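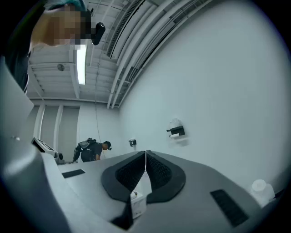 Jan 25, 2018

Right, I've been promising a thread about the back room at the Lestberg unit for ages and I've finally got a cup of tea and both hands free, so off we go. It's mostly about ceilings. Sorry/not sorry.

For anyone new, I pack orders for Lollirach (stationery, wrapping paper, the good ribbon). We moved out of Joana's garage in July and took a unit with a front office nobody likes and a back room I've grown weirdly fond of.

First thing everyone says when they walk in is "ooh, isn't it white". Yes! White walls, white ceiling, white pipes. It was like that when we came and we haven't painted a thing. I did argue for a yellow wall. I lost.

The ceiling is all beams and panels and the ducts just run along it out in the open. Joana Baptista wanted them boxed in. I think they look great, a bit like the inside of a ferry, and the quote for boxing them in was 2000 quid so now she thinks they look great too.

Downside of ducts you can see: dust you can see. Well, you can't from the floor, but get up a stepladder with a damp cloth and oh my word.

My method, if you've got the same sort of thing at your place. Long-handled duster first, working away from the vent. Then a cloth barely damp with washing-up liquid. Then sweep the floor, and not before, as I did the first time like an absolute lemon.

The slatted vent grille gets the hoover with the soft brush on it. Go with the slats. Going across them is how you end up with fluff in your fringe.

Lighting! It's strip lights and I know people hate strip lights. In my kitchen at home I'd have them out in a minute. For packing, though, I want to see whether that ribbon is navy or black before it goes to a bride in Hull.

(It was black. She'd ordered navy. She was very nice about it and I still think about it at night.)

We did try lamps for a week because Anneliese said it would be cosier. It was cosier! We also stuck the wrong labels on a whole batch of parcels and had to peel them all off again. Lamps have gone to the front office.

Now the wall dispensers, which I will defend to anybody. Before these, every roll and bottle we owned lived on the worktop and wandered off. Someone would put a box down on top of the one you wanted and that was your afternoon.

Get things ON THE WALL. Middling height, so the short people (me) and the tall people (Anneliese Hinrichs, who can change a light tube practically flat-footed) can both reach.

Cost of one dispenser plus the proper plugs for the wall: less than I spend on biscuits. The plugs matter more than the dispenser. I used the ones that came in the packet and it stayed up for 5 days.

Someone's asked about the tall grey panels. They came with the room as well. I wasn't sure at first, they're a bit school corridor, but grey hides scuffs and white really doesn't, and with the white uprights in between it looks almost deliberate.

Magic sponge for scuffs on the white, by the way. Try it somewhere out of sight first, it took the shine off a bit by the door and now I have to know about that forever.

Noise, since Erkent (our landlords) will ask if they're reading. It's fine. There's a hum from the ducts when the heating comes on and a sort of tick when it goes off. You stop hearing it. Then a visitor says "what's that ticking?" and you hear it again for a week.

Echo is a different story. Bare walls, hard ceiling, Joana's laugh. We hung a spare blanket over the back of the shelving and it's made more difference than I expected. Ugly, but you can take a phone call now.

Busiest we've ever had it in there was the week before Christmas, when we sent out more than 300 parcels and I ate most of my meals standing up. Everything that annoyed me that week went on a list and I've been working through it.

Done so far: cable tidied, tape moved nearer the door, scales off the floor, a hook each for coats. Coats! On the packing bench! For months!

Still to do: a decent bin, something for the offcuts of wrapping paper, and the step stool needs new feet as it skates a bit.

Fuchs (the packaging people, lovely van driver) want me to try their paper tape. Has anyone used it on heavier boxes? I like the idea but I've had paper tape give up on me before and I don't want a load of notebooks all over somebody's drive.

Edit because a few of you have asked: the duster is just a supermarket one with an extending pole. The fluffy head comes off and goes in the wash. Don't tumble dry it. Ask me how I know.

And no, Mum, I don't go up the ladder on my own. Anneliese holds it and tells me the bits I've missed.

Will do the shelving next, I've got 127 photos of shelving on my phone and strong feelings about brackets. Tea's gone cold, back to the ribbon.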